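Sun 20 September. Quick one, typing this between the Nudberg meeting and dinner, so forgive the state of it.

**Tudix (local government tracker, paid tier) — seven months in**

Short version: keep it if you go to a lot of council meetings or write about them. Skip it if you only want to know who's running. Long version follows, sort of.

What it does. You pick your town, county, state districts. It pulls agendas, minutes, votes, campaign finance filings, ethics complaints where those are public. Then it sends you alerts. Website plus phone app. I've had it since February, first on the free plan, then paid after two weeks becuase the free plan only lets you follow one body and I follow four.

Why I bothered. I write a small newsletter about Nudberg and the two towns next to it. Mostly zoning, gravel pit permits, the water district. Used to keep everything in folders and a spreadsheet. Missed a permit vote last winter because the agenda got amended the afternoon before. Was pretty sore about that.

**Setup**

Fast. Ten minutes maybe. Nudberg council was already in there, so was the county board. The water district wasn't. I had to request it, filled in a form with the link to their agenda page, and it showed up 13 days later. Got one email in between saying it was in the queue. Fine by me, though if you live somewhere with lots of little boards you'll be filling in a lot of forms.

**Alerts**

This is what I pay for. Amended agendas come through with the changed lines marked, old wording crossed out and new wording next to it. Caught a quarry setback change in May that way. Item had gone from "discussion" to "action" overnight. I'd never have seen it.

Keyword alerts are OK. "Gravel" works. "Mining" works but also gives you "determining" and "examining", at least it did until I found the whole-word box, buried under Advanced. Should be on by default. I had a morning with 64 alerts before I found it. Turned my phone face down and went for a walk.

Delay — usually an hour or so after the clerk posts. Once it was most of a day, a Friday, and no notice on their status page.

**Voting records**

Good when the minutes are good. Nudberg's clerk lists every member by name so the table fills in nicely and you can sort by member, by topic, by who made the motion. County board does voice votes and writes "motion carried" and Tudix just leaves it blank. Which is right, I'd rather have a blank than a guess. But then they go and give every member a "participation score" out of 100, and the blanks seem to count against people. One county supervisor who has hardly missed a meeting shows up near the bottom. Somebody is going to put that on a mailer. I wrote to support, they said the formula was "under review". That was June.

Please don't quote the score at anybody. Go read the minutes.

**Campaign finance**

Mixed. The search is way better than the state site, which logs you out if you stop to think. You can type a company name and see every local donation over the reporting limit. I typed in Ekinci, the outfit that wants the second pit north of town, and got a clean list in seconds. Dates, amounts, recipient, link to the original filing. Checked every line against the PDFs and they matched.

But! It doesn't join up people and companies. If the owner gives in his own name you have to know the name already. And spelling variants are all separate, so "Ekinci", "Ekinci Inc" and "Ekinci Aggregate" are three searches. Holtus does group those (more on Holtus in a sec). Also scanned handwritten filings aren't in there at all, and small-town candidates love a handwritten filing. So an empty result isn't proof of anything. I wish the page said so in big letters. A guy running for council waved an empty Tudix page around at a forum last month like it settled the matter. It doesn't.

**Versus Holtus**

Tried Holtus for one month for comparison. Prettier. Better at state level, much better, committee hearings with searchable transcripts and all that. Local coverage is thin though. It had the county and nothing below. Costs more too. If your beat is the statehouse get Holtus, if it's the planning board get Tudix. I couldn't justify both.

**The app**

Meh. Logs me out. The map view is slow on my phone, which is old, so maybe that's me. Can't mark an alert as read on the phone and have it stay read on the laptop, so I clear everything twice. PDFs open in a tiny window and you can't pinch to zoom, you have to hit Share and open it somewhere else. I mostly just use the emails now.
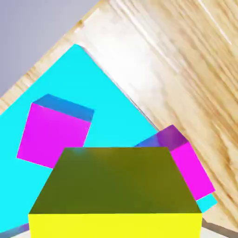 And the emails are plain text, thank goodness. Item number, what changed, link. I forward them straight to a folder and that's my whole system these days. You can set a daily digest or instant, per board. I have the county on digest, everything else instant.

**Support**

Real replies, usually in 2 days. Polite. Fixed a wrong meeting time the same week I reported it. The score thing they clearly don't want to talk about.

**Price**

Yearly plan is cheaper than monthly by a decent bit, but you can't get a refund on the yearly, so do a month first. There's a student rate, and a newsroom rate that I apparently don't qualify for, being one person at a kitchen table. Asked twice.

**Good**
- amended agenda alerts, worth it alone
- links back to the original documents everywhere
- local boards, if you're patient

**Bad**
- participation score
- whole-word search hidden away
- company name variants
- the app generaly

Four stars out of five. Would be four and a half without the score. Renewing in any case, the pit hearing's coming up and I'm not going back to the spreadsheet.

Will update if they fix the login thing.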